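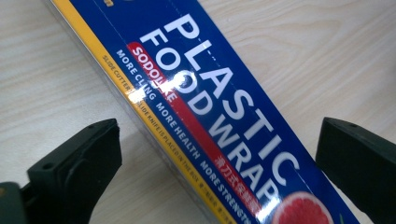

4.2 Loan slips and the language of borrowing

The second group of sources comes from the Gakomard Reading Room in Clilley, which lent books to Hungarian-speaking families until its holdings passed to the county library. The collection now contains 600 volumes in Hungarian, most of them novels, school readers and prayer books. Pasted inside the back cover of each volume is a loan slip, on which the desk clerk entered the name of the borrower, the month of return and, where needed, a short remark on condition. Earlier work on the collection (Magyar; Crenshaw and Chala) treated the slips as a record of how often a title was read. The present section treats them as a record of language use at the desk.

Of the slips examined, 400 carry at least one remark in addition to the name and month. Remarks were sorted by language into Hungarian, English and mixed. A remark was classed as mixed when it joined an English noun to a Hungarian ending, or when a Hungarian sentence contained an English word that had a common Hungarian equal. Place names and personal names were left out of the sorting. Abbreviations were the main source of doubt, and 100 remarks made up of a single abbreviation were set aside.

The remarks about damage are largely in English, even on slips where the borrower's name is written in Hungarian order, family name first. Remarks about the borrower, such as a note that a book was picked up by a daughter or left with a neighbor, are largely in Hungarian. Mixed remarks occur in both kinds but are most common for late returns, where the English word "fine" takes a full range of Hungarian endings. The spelling of these forms is steady across several hands, which suggests that they were in regular spoken use before they were written down.

Transcription followed the Sisay guidelines, with two changes. Crossed-out words were kept in the running text and marked, and line breaks were dropped. Each slip was read by two members of the team working apart. Cases in which the two readings differed were settled by a third reader, and both original readings remain in the project file.

Figure 3. Light-colored wooden tabletop, with finger of hand-held gripper at lower left.

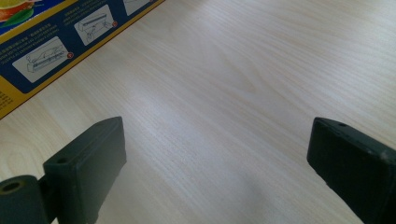
Iason Giannakopoulos, commenting on a draft of this section, held that the slips show only what one clerk thought proper to write, and that a change of clerk could produce the same pattern as a change in the language of the community. The objection has weight. The hands on the slips can be told apart, but only two can be tied to a known person, and neither of these worked at the desk for the whole period. We therefore make no claim here about change over time. The split between damage and borrower remarks holds within each of the main hands when they are counted separately, and it is this narrower finding that is carried forward to Section 5.

A further limit concerns survival. Volumes in poor condition were sold or thrown away before the transfer, and their slips went with them.

Print this article
E-mail this article

Home | Current Issue | Archive | Authors | Contact

Related articles
Nahom Abera, Amharic Hymn Sheets and Their Printers
Sunita Crenshaw and Ibsa Chala, Counting Readers at Gakomard
Kristóf Magyar, A Shelf List from Clilley
The Ditance Almanacs: Notes Toward a Catalog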